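About the Tretell Old Scholars' Archive

We look after the school's records. Registers, team sheets, letters home, service papers from both wars. 591 boxes, about half of them listed so far. Started in one cupboard in Lindqvist House, now got two rooms. Open Thursdays in term, ring first please.
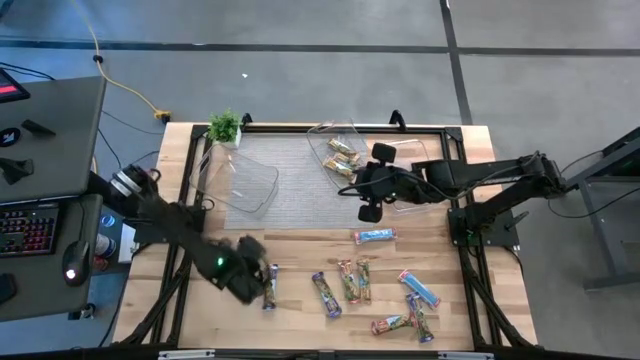 Words: Anong Wongsuwan, Archive Office

Looking for a relative? Send full name, house and rough dates of leaving. Replys take up to 15 working days, longer in May. Copies £6 each. Medals and caps gladly recieved, no trophies.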